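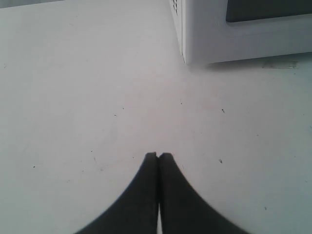
Two black gripper fingers, nearly closed, and a white tabletop.

Pralaton Chicory Root Fiber
Unflavored powder, from Sovidia
Item no. 776

Available as: tub, 900 g / box of 50 single sachets
In stock. Orders placed before noon leave our warehouse in Mostyn on the same working day.

Overview

Most of us know that we should eat more fiber, and most of us do not manage it every day. Breakfast is quick, lunch is bought somewhere on the way, and the vegetables come only in the evening, if they come. Pralaton is a plain fiber powder for people who would like to add a little to the food they already eat, without changing the taste of it.

The powder is made from the root of the chicory plant. Many people know chicory as a bitter salad leaf or as a drink which is used in place of coffee. The root holds a fiber called inulin, and this is the part we use. When the bitter parts are taken out, a fine white powder stays behind. It has a light sweetness, much weaker than sugar, and in a soup or a sauce you will probably not notice it.

Inulin is a soluble fiber. The body does not digest it in the stomach or in the small intestine, so it arrives in the large intestine, where it serves as food for the bacteria that live there. For this reason it is often called a prebiotic. It should not be confused with a probiotic, which contains the living bacteria themselves. Pralaton contains no living cultures and does not need to be kept in the refrigerator.

How to use it

Begin with one level scoop a day (the scoop is inside the tub, sometimes it sinks to the bottom during transport). One sachet equals one scoop. Stay with this amount for the first week. If you feel well with it, you can go to two scoops, taken at different times of the day. We do not recommend more than three.

Stir the powder into a warm or cold drink, yogurt, oatmeal, soup or mashed potato. In very cold water it dissolves slowly and can form small lumps. A trick is to mix it first with a spoon of warm water and then add the rest. It does not become thick or jelly-like in the glass, as psyllium does, so you do not need to hurry with drinking it.

Drink enough during the day. You can also bake with Pralaton, but in yeast dough a part of the fiber is eaten by the yeast, and the bread becomes brown a little sooner. Muffins and pancakes give a more even result. Our recipe sheet, written by Mali Voyle, is sent with each first order of a tub. The leek soup is the one which customers ask for the most.

What to expect in the first days

Some gas and a feeling of fullness are common at the beginning. It happens more often when people start directly with two or three scoops. In most cases it becomes less after several days. If it does not, go back to half a scoop, or stop.

Please do not expect a big change after one glass. Fiber is a matter of habit, and a small amount every day is easier on the stomach than a large amount on Sunday.

Who should ask a doctor first

Please speak with your doctor or pharmacist before using Pralaton if you have irritable bowel syndrome or another disease of the bowel, if you have had surgery on the stomach or intestine, if you are pregnant or breastfeeding, or if you take medicine every day. Inulin belongs to the group of FODMAPs, and people who follow a low-FODMAP diet normally avoid it.

Do not use the product if you are allergic to chicory, artichoke, dandelion or other plants of the daisy family. Allergy to inulin is rare, but it exists.

Pralaton is not meant for children under six.

Ingredients

Chicory root inulin. Nothing else is added: no sweetener, no flavor, no anti-caking agent. Because of this the powder can become hard when moisture gets into the tub. Hard pieces can be crushed with a fork if the powder is otherwise clean and smells normal. The recipe contains no gluten, milk, soy or nuts, and it is suitable for vegans.

Storage

Keep the tub closed, in a dry cupboard, away from the stove. Do not put a wet spoon inside. After opening, use within four months. The sachets can be kept until the date printed on the box.

Tub or sachets?

The powder is the same. The tub costs less per serving and makes sense if you use it at home, mainly at breakfast. The sachets are for the office and for travel, and also for people who want to try it before they buy the large size. A sachet once opened should be used at once, as it cannot be closed again.

From our customers

"I put it in my porridge and my husband did not notice it for a month. Then I told him and he said it tastes different." Lowri Hopkin

"The first three days were not so pleasant, I admit I took too much. With one scoop it is good." Tudur Ellis

"Dissolves well in tea. I wish the lid was easier to open, I have arthritis in both hands." Seren Gwilliam

Reply from Sovidia: Thank you, Seren. From November the tub will come with a wider lid that has a ridged edge. The contents and the price stay as they are.

Delivery and returns

Delivery takes two to four working days. Unopened tubs and boxes can be returned within thirty days. Opened ones we can take back only when there is a fault with the product. In this case please write to us with the batch code, which is printed under the tub or on the short side of the box.

Pharmacies and shops can order by the carton from our trade partner, Keltwood. Please ask for Tegwen Sayce.

Often bought together with
Sovidia Oat Bran, fine
Sovidia Ground Flaxseed
Steel measuring spoon, long handle

This product is a food supplement. It does not replace a varied diet and is not intended to diagnose, treat, cure or prevent any disease. Keep out of the reach of small children.

Page last updated: October 23, 2018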